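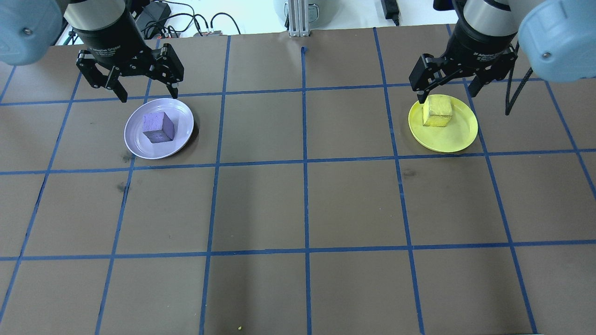
Foam cube on a lavender plate.

Begonia 'Grismont' is a rhizomatous begonia cultivar grown mainly as a houseplant for its foliage. It was raised at the Stenbridge nursery from seed of mixed parentage, and its exact parents were not recorded.

Description

The plant forms a low, spreading mound. Leaves are lopsided and heart-shaped, dark green above with a paler band along the veins, and red beneath. The leaf stalks carry short white hairs. Small pink flowers open in loose clusters from January, held well above the leaves. Male and female flowers appear on the same plant, the males opening first. 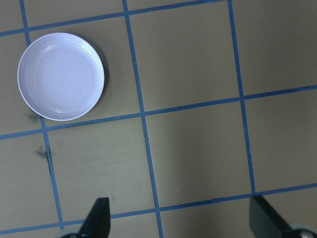
The rhizome creeps along the soil surface and roots wherever it touches. Older plants become bare at the center and are usually restarted from rhizome tips or leaf cuttings. Seed does not come true to type.

Cultivation

'Grismont' does best in bright, indirect light and a loose mix with added perlite. Shallow pots suit it, as the roots do not go deep. Growth slows below 60 °F. Overwatering leads to stem rot, and powdery mildew can appear in still air. Leaf cuttings produce plantlets in 4 to 8 weeks, and the young plants can be potted separately once they have two or three leaves.

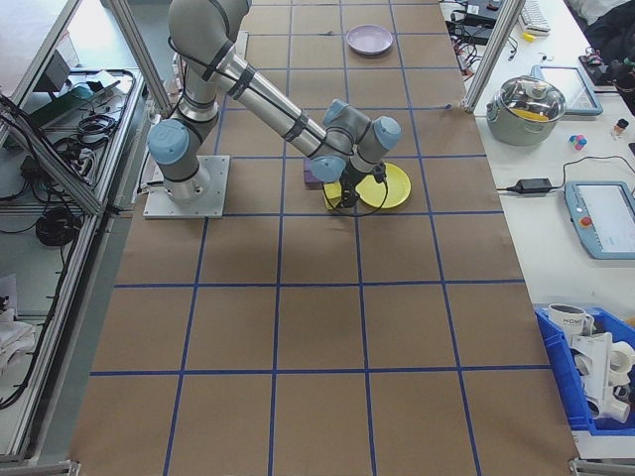
Robotic arm with its gripper beside a yellow plate.

History

The original seed batch gave 598 seedlings, of which 24 were kept for trial. Two were named: 'Grismont' and the smaller 'Stadard', which has plain green leaves and is now rarely grown. The first release of 'Grismont' was limited to 1,000 plants. A sport with silver leaf margins is sold as 'Paul'.

See also

Rhizomatous begonias
Leaf cutting
List of begonia cultivars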